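I've been making evidence lockers in the same unit in Fekside for years now, and the Dalgate is the one I get asked for most. It's a pass-through locker for police stations: the officer loads it from the corridor side, shuts the door, and from then on it only opens from the property room. If you've ever had a trial wobble over who had the phone overnight, you'll know why people buy them.

## Dalgate 40 pass-through evidence locker

The 40 is the number of compartments. They come in 3 sizes, and you can mix them however you like within the bank - most custody suites go heavy on the small ones for phones, wallets and knives in tubes, then have a few tall ones for long items and bulky clothing. I'm happy to sketch a layout if you tell me what your officers bring in on a bad night.

Each door locks itself when it's pushed shut. There's no key on the corridor side at all, so nothing to lose or lend. On the property room side you get a Cinik lock with a log that holds the last 244 openings per door, and you can pull that off as a plain list for the case file. Akash Kanaujia does our lock fitting and he'll set up your staff codes on the day if you send them over first (please do, it saves him an hour of standing about).

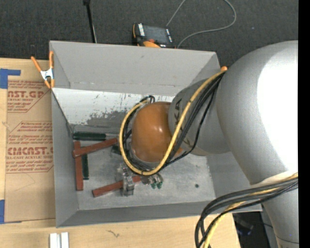 **Can an officer get an exhibit back out once the door is shut?**

Only with help from the property room, where staff have to open it from their side and the log will show that they did. If somebody has forgotten to sign a bag, that's the way round it.

I get asked for fridge compartments quite a lot. We do those as a separate bank, the Dubey, which bolts on to either end of the Dalgate and matches it for height. It needs its own socket and a bit of breathing space behind, so don't order one for a tight alcove without ringing me!

### The details

- Compartments: 40, in small, medium and tall
- Locks: Cinik, coded, property room side only
- Log: 244 openings per door
- Part number: DG-666 (yes, I know, it was next on the list)
- Colours: grey or dark blue
- Delivery: made to order, and March is always packed, so get in early if you're spending the end of a budget

Prices depend on the mix of doors, so I don't put one on the page. Send me the width and height of your opening in the wall, plus the wall thickness, and Kulsoom Ghauri in the office will send a written quote. She'll also want to know about stairs - the bank comes in sections but they're still heavy, and we bring an extra pair of hands if there's no lift.

Spare doors, shelves and label holders are all kept in stock at Fekside.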